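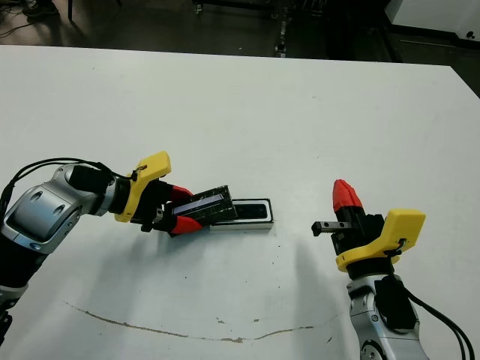
Can a two-arm cell be hired by the month, or does it have to be bought outright?

Hire is the usual route. The minimum term is three months, and the customer can buy the cell at the end with part of the hire charge taken off the price.

The firm behind the offer is Cowie, which builds and services its bench cells at a unit in Pirnham. The one under discussion is sold as the Melcombe and is intended for light placing and packing work in small batches. We spoke to the engineer in charge of the product, who asked to be quoted by job title only.

The first subject was setting up. Cowie quotes 14 working days from order to delivery, and one further day on site for levelling and safety checks. "The mechanical side is dull, and we like it that way," the engineer said. "Two arms, one controller, one table. What takes the time is the customer's part. A drawing is no use to us if the moulding has shrunk or the lid has a burr on it. We ask for 20 samples off the line, including the bad ones."

Those samples are used to teach the job. An operator guides both arms through the task by hand controls and the runs are recorded. According to the engineer, a simple placing task, with a flat part going into a shallow recess, needs far fewer runs than one in which a part passes from one gripper to the other.

Fingertips are treated as consumables. "They are soft, so they wear. You change them when the grip starts to creep, and it takes a hex key and a few minutes. We had a customer run a set for 3000 cycles and then complain about slip. The manual gives a lower figure than that." Spare tips are included during the hire term and charged for afterwards.

We asked about cables, a frequent cause of stoppages on small arms. The engineer accepted the point. "Anything that runs along the outside of an arm will catch sooner or later if the loop is wrong. Too short and it pulls at the wrist, too long and it finds the other arm. We set the slack at full reach and then clip it. Customers who move the clips tend to ring us within the week."

The longest trial so far has been at Hukville, a maker of small enclosures, where the cell ran for 21 weeks on a single shift. The results were mixed. Placing was steady once the trays were held in a fixed position. Glossy parts gave trouble in the afternoons, when low sun reached the bench, and a blind was fitted in October. "We now ask about windows on the survey form," the engineer said. "We should have asked from the start."

On speed, the claims are modest. A trained person is quicker at most of the tasks Cowie takes on, and the company's quotation says so in writing. The engineer would not give a general cycle time – "it depends on the part, and anyone who gives you one number has picked an easy part" – but will supply a measured figure after the sample runs, before the customer signs.

Support is by telephone from 8 am to 5 pm, with a replacement arm sent out if a fault cannot be cleared remotely. Software updates are included in the hire. Retraining for a new part is charged per job, and the recordings stay with the customer when the cell goes back.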